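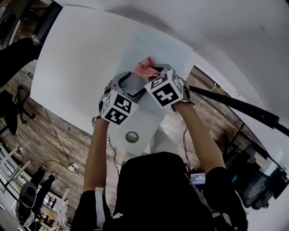
A reader of the September edition wrote to us that a machine able to weld a car door can surely fold a towel by now, and that this section should be cut down to one line telling the owner to press Start. We have left the section at its full length. Please read it before you press Start.

7. Cloth Handling: Set-up and First Trial

7.1 What to expect

The Rerlow bench unit ships with a cloth routine called Marura. It was trained on demonstrations by people working with hand-held grippers over a table, and the bunched pink cloth between the grippers at the head of this section is a fair sample of the starting point. A person in that position pokes at the heap, finds a corner and gets on with it. The unit does the same job slowly, and some of the time it does a different job with great confidence.

We rate the routine as a trial feature. It isn't a laundry appliance and we would ask dealers to stop selling it as one.

7.2 Before you begin

You will need:
The bench unit, bolted down as in Section 3
The Beyene soft jaw set (the hard jaws pinch thin cloth and don't let go cleanly)
A flat table with a plain, matte top
One square cloth, 60 cm on a side, in a color that stands out from the table

Note: Start with one cloth. Owners tend to bring out a full basket on the first day. The routine has no idea what to do with a basket.

7.3 Setting up the table

1. Clear the work area of cups, chargers and anything you would mind having folded.
2. Keep cables off the tabletop and tie back any that hang near the arm.
3. Set the table height to 900 mm and lock the legs.
4. Fit the soft jaws. Turn each screw until it stops, then back it off slightly.
5. From the Marura menu, choose Table, then Find Edges. Wait for the outline to close.
6. If the outline wanders off the table, check for glare. Shiny sheets and clear plastic covers are the usual cause. Take them off and run Find Edges again.

Caution: Keep hands and sleeves out of the work area while the arm light is on. The routine knows cloth by how it looks and bends. Your sleeve is cloth.

7.4 First trial

1. Drop the cloth in the middle of the table. Don't smooth it out for the machine. You'll want to.
2. Choose Cloth, then Square, then Fold Once.
3. Stand behind the line marked on the base plate and press Start.
4. The arm will lift the cloth, lower it and lift it again. It is looking for a corner. Let it look.
5. If no corner has been found after 2 minutes, the arm parks itself and the display shows NO GRASP. Press Clear, shake the cloth out and go back to step 1.
6. When the display shows DONE, look at the cloth. DONE means that the motions have finished. It does not mean the cloth is folded.

Note: In our own bench test the routine reached DONE on every run of one morning, and 26 of those runs left something we'd be willing to put in a drawer. We don't quote a percentage, as it changes with the cloth, the light and how generous you are about drawers.

7.5 What it can't do yet

Fitted sheets, socks, anything with buttons, anything inside out. Dark cloth on a dark table. Two cloths stuck together, which it treats as one thick cloth and folds with care.

The Ralletti add-on pack lists T-shirts as supported. We've tried it. Shirts laid flat by a person first came out reasonably well – at which point the person has already done the hard part. From a heap, we had no result worth printing.

7.6 If you want to record your own demonstrations

Marura accepts recordings made with hand grippers. A few points before you give up an evening to it:

1. Use the same table and the same jaws for the whole set.
2. Work at your normal speed. Very slow, careful demonstrations make for a very slow, careful robot.
3. Keep the marker cubes facing the camera as far as the job allows, and wipe them if they pick up lint.
4. Save the clumsy runs as well, tagged Retry. The routine needs to see a missed corner and what you did next.
5. Vary the heap. If every recording starts from the same crumple, the unit will cope with that crumple and no other.

Caution: New recordings replace the factory set unless Merge is ticked. There is no undo. Back up the factory set first (Section 9).

For folding that has to be finished today, see your own two hands. Jaw cleaning and storage are covered in Section 8.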